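Folding the Knits Before They Fold You

Posted in: Closets and Laundry
May 31, 2024

The sweater shelf in my bedroom is 17 inches deep, and for years I treated it like a mail slot. Things went in. Sometimes a sleeve came back out. By the end of every January it was packed so tight that I wore the same two gray cardigans on rotation, those being the ones I could reach.

So each spring I clear the lot and do it over on the table, where I can see what I own. It takes an evening. It would take less if I didn't stop to try on things I already know don't fit.

Start with a clean table. I mean wiped, then dried, then felt with your palm. Pale knits pick up every crumb and coffee ring, and a splinter will find the one loose stitch in the whole pile. If your table is rough, lay an old sheet over it.

Take off your rings. Also your watch. I have an Öberg cardigan with a pulled thread at the elbow that is exactly the shape of my own bad judgment.

Don't grab a knit by the middle. Everybody does it, me included, and a soft sweater picked up in a bunch stretches under its own weight and lands in a twist. Slide both hands under and lift it like a sleeping cat. If it's already gone into a knot, set it down, find the hem, and open it out from there. Pulling on the tight part only makes the tight part prouder.

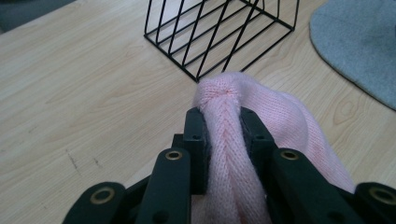
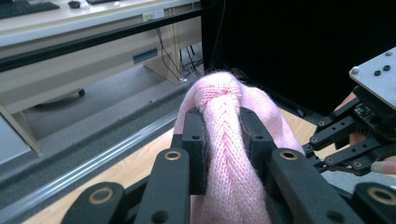

Pink knit, gathered up in a bunch on the table.

Once it's open, lay it face down and pat it flat from the center out. No tugging at the shoulders. Fold one sleeve straight across the back, then the other, then bring the sides in so you have a long strip. Fold the strip in thirds, hem first. Chunky sweaters get folded in half only, or they spring open the minute you turn around and look smug about it.

Rolling is fine for a suitcase. On a shelf, rolled sweaters behave like logs and you will spend your mornings restacking firewood.

Keep stacks short. Nine is too many (I have tested this). Four or five will stand up without leaning on the neighbors, and you can pull one from the bottom without bringing down the house. Heavy ones go underneath, fuzzy ones on top.

Scarves and shawls can go in a basket. Wire ones let the air through, but run your hand along the inside first and feel for sharp ends. I line mine with a pillowcase. The lined bins from Zaltgate are very nice and cost more than the scarves.

About pills and fuzz: deal with them before folding, with the sweater flat and your free hand holding it steady. A comb works. So does one of those little shavers, used gently, and I bought the Inutier one after a long fight with a disposable razor that I would rather not describe. Stay away from raised stitches and go slowly over seams.

Anything you haven't worn in two winters goes in the other pile. Mine goes to the thrift store in Riscombe, where last year I bought back my own vest for 9 dollars.

Leave the shelf empty for 20 minutes after wiping it, so it dries all the way to the back. Then load it up, close the door, and enjoy it until somebody needs a sweater in a hurry.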